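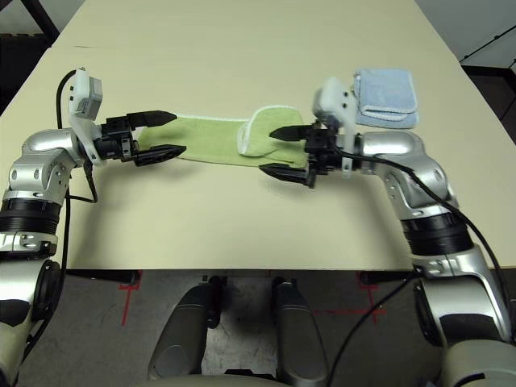

Why would anyone teach a robot to fold towels? One girl asked this as soon as our group sat down at the Hasuvar open day on Thursday. Her brother wanted to know if it could do socks.

Towels are a good test. A metal block keeps its shape when you pick it up. A towel bends and droops, so the robot has to work out where the edges are each time.

The robot has two arms. Each arm ends in a gripper with two fingers, which pinch the cloth a bit like your thumb and first finger do. One gripper takes each end of the towel.

The team at Hasuvar used 400 practice folds to teach it. A person guided the arms, and the computer stored every move – even the clumsy ones.

Try it at home
Lay a small towel on a table. Use only your thumb and one finger on each hand. Can you fold it in 4 moves?

The next open day is in November, for ages 11 and under.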